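Home | Manual | Laundry | Bedding | Contact

Section 7: Folding on a Bed You Have Not Made Properly

This section covers shirts and other soft tops, folded on top of the bed in the Talludeck guest rooms. It replaces the old Section 7, which assumed a folding table. The folding table went to Turkidstead in June and has not written home.

Before you start

1. Pull the beige cover up over whatever is on the bed. Spare blankets, the second pillow and the winter duvet can stay where they are. You need a surface, and a lumpy one will do.

2. Smooth the part you plan to work on. Leave the rest. Anyone who insists on smoothing the whole cover should see Section 4, Making the Bed, and come back tomorrow.

3. Set the clothes down near the side of the bed, one piece at a time. Dark colors first, as they show lint and you may as well get the bad news early.
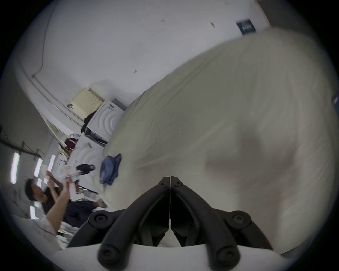
Fig. 7-1. Blue cloth set down on the beige cover.

Note: A heap on the cover does not count as folded, even if you squared it up a bit with your elbow.

Folding a shirt

4. Find the two top corners. On a T-shirt these are the shoulders. If you have found the hem, turn the shirt around. If you have found a sleeve, keep going.

5. Take one corner in each grip and lift until the cloth clears the bed.

6. Draw the corners apart until the top edge is straight. The cloth below will sag, and it is allowed to.

Caution: Stop pulling once the edge is straight. Cotton that has been hauled on every Friday for a year ends up with shoulders like a coat hanger, and Seraina Wyss will ask you whose work it was.

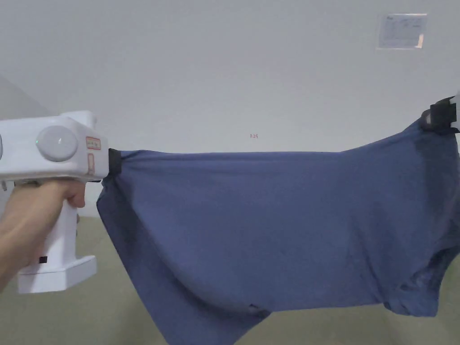
7. Check the level. One side slightly higher than the other is fine for a T-shirt. For anything with a collar, even it up before going on.

8. Lower the hem to the cover first, then the rest, so the shirt lies flat without a second smoothing.

9. Fold each side in to the middle, sleeves tucked back. Bring the hem up to the neck. Fold once more if the drawer is a Polat, those being shallow and proud of it.

Note: Rodrigo Bravo folds in thirds. His stacks are very handsome and do not fit in any drawer we own.

If something goes wrong

The shirt slides down the slope of the bed: move to a flatter part, or go back to step 2 and mean it this time.

One corner keeps dropping: take a deeper bite of the cloth and lift again.

The fold comes out crooked: put it at the bottom of the stack.

Revised November 9, 2018. Corrections to Mélanie Fraser, extension 148.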